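Gerkby Opens Garment and Bedding Care Service in Lungu

Pickup and delivery now available to renters and shared homes across the town

LUNGU, Nov 24, 2024 – Gerkby, a household laundry and mending company, has opened its second service area in Lungu. Residents can now book pickup, washing, mending and return of clothing and bedding under the company's Danen plan. Gerkby has offered the plan in neighboring Cemunen since May.

The Lungu service covers 23 streets between the river road and the old market. Orders are collected from the door in a cloth bag, sorted at the Gerkby workshop and brought back folded or on a hanger. Customers choose which when they book. Most items come back in five days. Mending adds up to two more.

Dark clothes are handled on their own line. Black and navy pieces are turned inside out, washed cold and dried in the shade, and a customer can ask for them to be left out of the dryer altogether. Loose hems, missing buttons and small seam tears are fixed at no added charge on any plan order. Zippers are quoted separately. 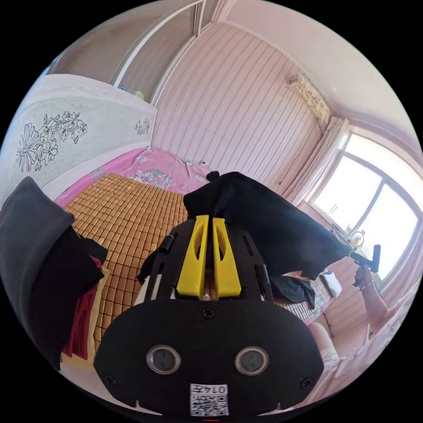
What the Danen Plan Includes

Each household on the plan receives one pickup a week. A bag holds up to eight pounds of clothing, and bedding is counted apart from the bag. Sheets, pillowcases, light blankets and sleeping mats are all accepted. Mattresses, rugs and leather goods are not.

There is no contract. A household can skip a week by text message up to the night before pickup, and the skipped week is carried over to the next month. Shared homes may put several residents on one account, with a separate tag for each person's clothing so that items are not mixed up on return.

Customers in Cemunen asked for hand finishing more than any other extra during the summer, and it is now a regular option. Staff steam and press the garment by hand, check the collar and cuffs, and note any wear on a card that goes back with the order.
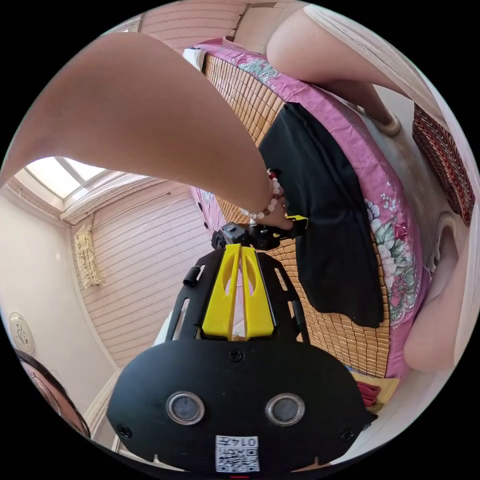

Residents at an open evening in Lungu asked whether they could hold back a single shirt or a set of sheets after the bag had been picked up, and several wanted evening delivery. One renter said the tags mattered more to her than the price, after years of sorting socks from a common dryer.

Both requests have been taken up. Items can be held back until noon on the day of collection, and evening delivery starts with the first orders in the new area. The tags are made of washable tape and stay on the garment unless the customer asks for them to be removed.

Bedding Care

Woven mats are cleaned flat. They are brushed along the weave, wiped with a mild soap solution and aired on racks before they are rolled. Gerkby asks customers to leave them unfolded for pickup, as a hard crease can break the cord between the pieces. Printed sheets are washed at low heat to protect the color.
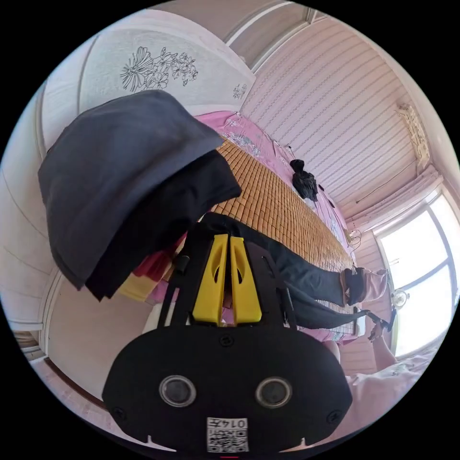
Bamboo sleeping mat over a floral-print sheet.

Availability

Booking for Lungu is open now by phone, by text or at the Gerkby counter on the market side. The first 50 households to join will receive a free mat or blanket cleaning with their second order. Cemunen customers keep their present pickup times and prices.

About Gerkby

Gerkby washes, mends and delivers clothing and bedding for homes in Cemunen and Lungu. Its workshop and main counter are in Cemunen.

Press inquiries: Gerkby Press Desk, Cemunen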